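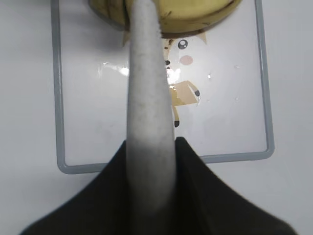 FOR IMMEDIATE RELEASE

Skaline Opens Sign-Ups for Free Family Cooking Classes in Devcombe

Nine-week series starts in April, 84 spots per round, no kitchen experience needed

DEVCOMBE - Skaline, the neighborhood grocery chain, today opened sign-ups for Weeknight Table, a free cooking series for families with kids in grades two through six. Classes start in April and run nine weeks. Three locations, all in Devcombe. All food is covered, and so are the take-home bags.

The short version: one adult and one or two kids come in after work, cook a full dinner together, eat it, go home with the ingredients to make it again. Class runs 5:45 to 7:30 p.m. Doors at 5:30. Late is fine, within reason.

Sign-ups went live at 8 a.m. on the Skaline store site and at the service desk in all three Devcombe stores. A paper form works just as well as the online one. Spots are held by family and not by head, so a household with two kids takes one spot. There are 84 family spots in the spring round. A second round is planned for fall, dates to come.

Why dinner, why now

Skaline asked shoppers last fall what would make weeknights easier. Lower prices came first, no surprise there. Second was help getting kids to eat what's on the table. A lot of parents wrote in the margins of the form. Too tired to cook. Kids want to help but it takes twice as long. Don't know what to hand them to do.

"We read those cards for weeks," said a Skaline spokesperson. "People weren't asking for fancy recipes. They wanted to know which part of a pot of soup a seven year old can be trusted with. So that's pretty much the first class."

Recipes were picked to be cheap, with leftovers. The spring list includes bean soup, egg fried rice, sheet pan chicken and potatoes, turkey chili, veggie dumplings, a big pasta salad and two breakfasts-for-dinner. Last week is family's choice. Most can be made without meat or dairy, ask at sign up.

The dumpling night is being planned with Chang, the family-run noodle shop on the east side of town, which is also lending its dining room as the third class location. The other two are the community rooms at the Skaline north and downtown stores. 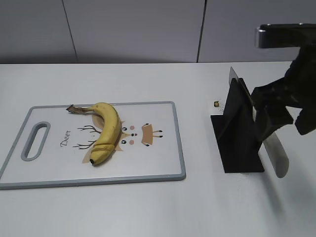
Knife skills get a whole evening, week two, before anybody touches a recipe with more than one vegetable in it. Kids start with bananas and cooked carrots and a small serrated knife, then move up. Adults get the same lesson, plenty of us were never taught either. Instructors will talk through gear too: what size board is right for a child, why a damp towel goes underneath, how to keep one board for raw meat and another for everything else. A raised rim helps keep cut pieces from rolling off, and a handle slot gives small hands something to hold on the walk to the stove. A printed design is fine as well, and a white board with a cartoon deer on it may get a reluctant second grader to the counter faster than any pep talk. Families do not need to buy anything for class. If you have a board at home your kid already likes, bring it.

Other weeks cover reading a recipe all the way through before starting, measuring, stove and oven safety, storing leftovers, and shopping on a list. The shopping class happens in the store itself, with a set budget per family, and everyone cooks what they bought.

Take-home bags and recipe cards

Each family leaves with a bag of ingredients for one repeat dinner. Recipe cards are in English and Spanish, large print, one side only so they can go up on the fridge. Betasura, the Devcombe print shop, is printing 2,000 card sets. Extras will be free at the front of all three stores starting the first week of class, wheather or not you are enrolled.

Cards will also be posted online after each session.

Good to know

Cost: free. No purchase, no store membership.

Who: kids in grades two through six with a parent, grandparent or other adult. Younger siblings can come along and eat but there is no child care on site.

Allergies: list them on the form. Peanuts and tree nuts will not be used in any class. Egg, wheat, soy and milk will be present.

Getting there: free parking at both stores. Street parking only at Chang, bus stop out front.

What to wear: closed-toe shoes, hair tied back. Aprons provided.

If a class fills up, families go on a waiting list and get a call as spots open. Missing two weeks in a row without telling us means the spot goes to the next family. Please just call, we'll hold it.

About Skaline

Skaline runs neighborhood grocery stores in Devcombe and nearby towns. Stores carry produce, meat, bakery and pantry staples, and host free community events thoughout the year.

Media contact: Skaline press desk, Devcombe downtown store. Reporters are welcome to sit in on any class, please let us know by noon the day of so we can check with families first.

###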